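Free ear checks bring 1,106 kids through the doors in Berkby

BERKBY, Sep 7, 2024 - The waiting room at the Frimpong Children's Clinic ran out of chairs before the first hour was up, and the staff could not have been happier about it. By the time the summer ear health drive wrapped up, 1,106 children had been seen, well past anything the clinic had managed before.

"I kept refreshing the sign-up page because I thought it was broken," said Salamatu Acheampong, the nurse who runs the program. "We had families driving in from Hirkau! We had a set of triplets! I loved every minute."

The drive offered a free ear check and a short hearing screen to any child under 12. Parents didn't need a referral or an insurance card, and brothers and sisters could be seen in the same visit. Most appointments took less time than the drive over.

Ear infections are one of the most common reasons young children see a doctor. They often follow a cold. The small tube that drains the middle ear is shorter and flatter in little kids than it is in adults, so fluid gets trapped behind the eardrum more easily, and germs can grow there. Many of these infections clear up without antibiotics, and a doctor may suggest watching and waiting for a couple of days, with pain relief in the meantime.

What got the team really excited was how many parents came in with good questions. Acheampong had expected to spend the summer talking about pain and ended up talking about speech, swimming, pacifiers and, again and again, cotton swabs (please leave them out of the ear canal, she says, every single time).

Fluid that hangs around

Some children have no pain and no fever at all, but still have fluid sitting in the middle ear after a cold has gone. Everything can sound muffled to them, a bit like listening from the bottom of a pool. They may turn up the TV, ask "what?" a lot, or seem to ignore people. Toddlers may be slower to pick up new words.

Joris Jansen of Berkby brought in his daughter, who is 7, after her teacher said she was drifting off during story time. The screen showed she was missing some of the softer sounds, and she has been booked in with a hearing specialist.

"We thought she was a daydreamer, and she is one, she's a terrific daydreamer," Jansen said. "But now she sits at the front, and she comes home and tells us the whole story, with voices."

In most children the fluid drains by itself, often within 3 months. If it doesn't, or if hearing is clearly affected, a specialist may talk with the family about ear tubes, which are tiny tubes placed in the eardrum to let air in and fluid out.

When to call

The clinic gave every family a one-page sheet written by pediatrician Johannes Ndlovu. It asks parents to call a doctor the same day if a baby younger than six months seems to have ear pain, if there is fluid, pus or blood coming from the ear, or if a child has a high fever or looks very unwell. Swelling or redness behind the ear, a stiff neck, or sudden trouble with balance needs urgent care right away.

For milder earaches, a child may feel better with a children's pain reliever given by weight, plenty to drink and a warm (never hot) washcloth held against the ear. Aspirin should not be given to children. Ear drops should wait until a doctor has looked inside, in case the eardrum has a hole in it.

Ndlovu's sheet has been such a hit that over 2,000 copies have been printed, and the Berkby library now keeps a stack by the picture books.

"Someone stopped me at the grocery store to say it's on their fridge," he said. "I've written papers that were read by fewer people than that fridge!"
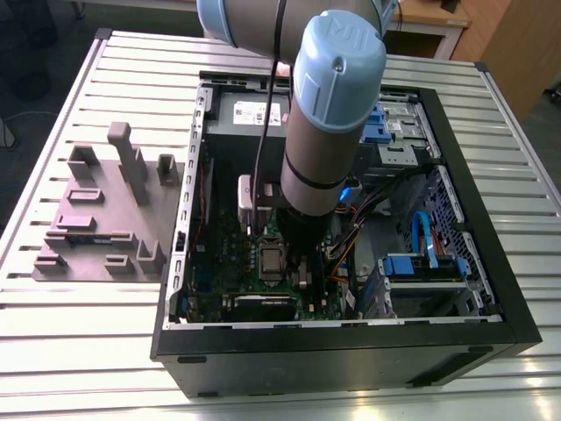 What's next this fall

The clinic will keep the ear checks going on Tuesday afternoons through the school year, thanks to a grant from the Trurnesov Fund. Sign-up opens in the second half of September, and walk-ins are welcome when there is room.

Audiologist Brynhildur Oddsson joins the team this month and will see children who need a full hearing test, so Berkby families will no longer have to make the long trip to the city hospital. She is bringing her own collection of hand puppets, which she uses to keep toddlers looking the right way during the test.

Aba Zakaria, who teaches kindergarten at Hirkau Elementary, is already planning a class visit. Her students will get to look at a giant model of the ear, take it apart and try to put the three tiny bones back in the right order.

"They've been asking me every morning if it's ear day," Zakaria said. "I've had to put it on the calendar with a sticker."

Parents can sign up at the clinic's front desk or by phone during office hours.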